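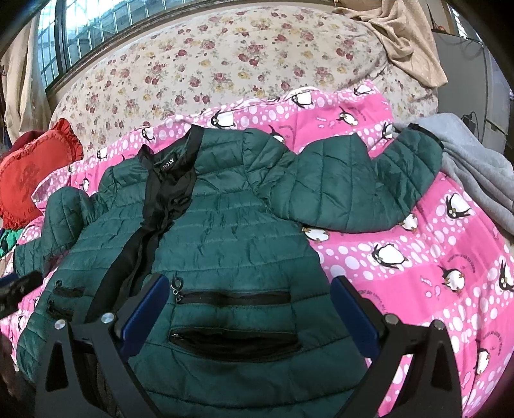
A hand-held gripper, blue pads apart, over a quilted jacket.

Tuesday, July 13, 2021
By Maxine Baxter

Elżbieta Kubiak has been comparing grippers since February, and she is very good company on the subject, even when the kettle has boiled twice and we've still not got past fingertips. "People ask about motors," she says. "I always want to talk about pads!"
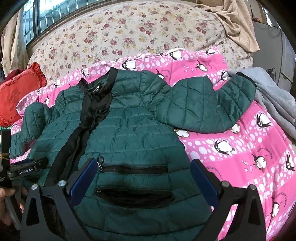 Soft things are where she thinks a gripper shows its character, and padded coats most of all. "A box tells you very little," she says. "You squeeze it and up it comes." A puffer jacket has those stitched channels, and two zipped pockets one above the other, with a little ring on the upper pull, and she'd happily spend a morning on that ring alone.
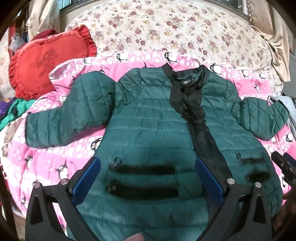
Narrow or wide?

Her colleague Nelu Ciobanu prefers narrow fingertips, and they have argued it (fondly, she insists) over 313 trials. "Nelu likes to pinch. I like a broad pad, because it forgives you if you come in crooked, and I do come in crooked,

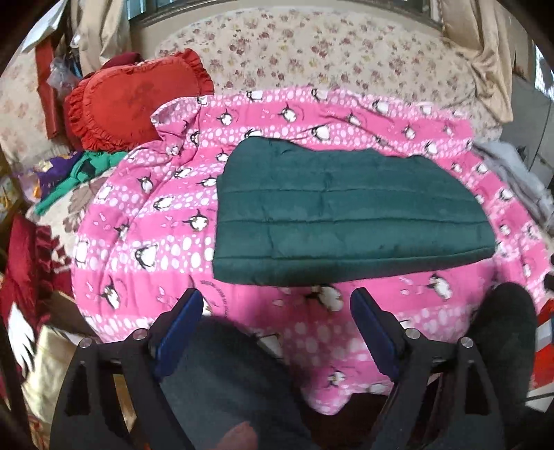

especially late in the day, when my wrist has had enough." She would like a lighter handle next, and has written to Pirano to ask for one.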